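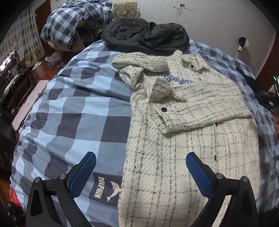
Cream jacket with black windowpane check, button at the collar

Tranow Clothing Swap - Frequently Asked Questions

Updated June. Read this before you email, please, we get a lot of the same ones.

What is it?
A clothes swap. You bring clothes you don't wear, you get tokens, you spend tokens on other people's clothes. No cash on the floor. Twice a year at the Bikwood hall, upstairs room.

Do I have to book?
Yes. Booking opens at 8 a.m. on the first of the month and morning slots go fast. One booking per adult. Kids under 12 come in free with you but don't get their own tokens.

How much is it?
Five dollars at booking, pays for the hall and the rails. Not refundable, but you can pass your slot to a friend - just email us their name before the day.

How many things can I bring?
Up to 15. Pairs of shoes count as one. A suit counts as two if the pieces can be worn apart, one if they can't. Scarves and belts, bring three and we call it one item.

How do the tokens work?
Green token = tops, skirts, pants, kids' stuff, accessories. Blue token = dresses, knitwear, shoes, bags. Red token = coats, jackets, suits. You get the color you hand in. Two greens make a blue, two blues make a red, and it goes backwards too. Swap them at Zerrin's table by the door.

Do tokens expire?
Good for the next swap, then they're done. Lost tokens can't be replaced, sorry.

My jacket is sort of a shirt. What color?
Lined = red. Unlined = blue. Denim jackets are red either way, we had a long argument and that's what we landed on. Heavy overshirts are blue. If it's still unclear whoever is on the sorting table decides and that's final.

What won't you take?
Underwear, swimwear, tights, socks. Anything with stains, smells, pet hair or a broken zipper. Missing buttons OK if you bring the button. Uniforms with a company name on them, no. Club, team or school lettering is fine, people like those.

Does it need to be washed?
Yes. Washed and dry. Wool and tweedy things don't need dry cleaning but air them out a day or two first, and check the pockets. We have a jar of things from pockets.

Do I need to iron?
No. We have one steamer, it's slow, and it is for the red rail only.

Hangers?
Bring your stuff folded in a bag. We have hangers. We have 2000 hangers. Please do not bring hangers.

Can I drop off early?
Drop-off is the evening before, 5 to 8 p.m., side door. If you drop off then you can go straight to the rails in the morning. Otherwise allow 20 minutes for sorting when you arrive.

How do I know if something will fit?
Try it on. Four changing booths on the left and a mirror at each end of the room. Labels lie, esp. on older things, so we hang by type and then by rough size. If you've had something altered, pin a note on it (taken in, hem up, sleeves shortened). Saves everybody time.

Can I hold something while I look?
Two items at a time off the rail, that's it. No piles under chairs.

Is there a men's rail?
Yes but it's short. We had 1043 items last time and 87 of them were on the men's rail. Bring more!

What happens to what's left?
Good coats and knitwear get kept for the next one. The rest goes to Helmy, the thrift store on the corner, same evening. Whatever they can't sell they pass on for rags. You can't have your items back once they've been sorted so be sure before you hand them over.

Can I repair things there?
Mending table runs from 11 to 2. Taner Karakaya does buttons, hems and small holes in knits. Free, but put something in the tin for thread. No zippers, no leather. If there's a line he takes names at 1:30 and then stops.

Parking? Bus?
Small lot behind the hall, full by 9 usually. The 90 bus stops right outside. Bike racks at the front.

Is it accessible?
There's an elevator to the upstairs room, from the back corridor. One of the changing booths is wide enough for a wheelchair. Quiet hour is the last one, music off.

Food?
Voline does coffee and buns downstairs. No drinks in the swap room, not even with a lid.

I want to help out.
Great. Email Zerrin Ekinci with your name and wether you'd rather do sorting, rails or the door. Three-hour shift, you get one extra blue token and first look at the rails before doors open.

Something not on here?
Email, we answer within a few days. Slower in the week before a swap.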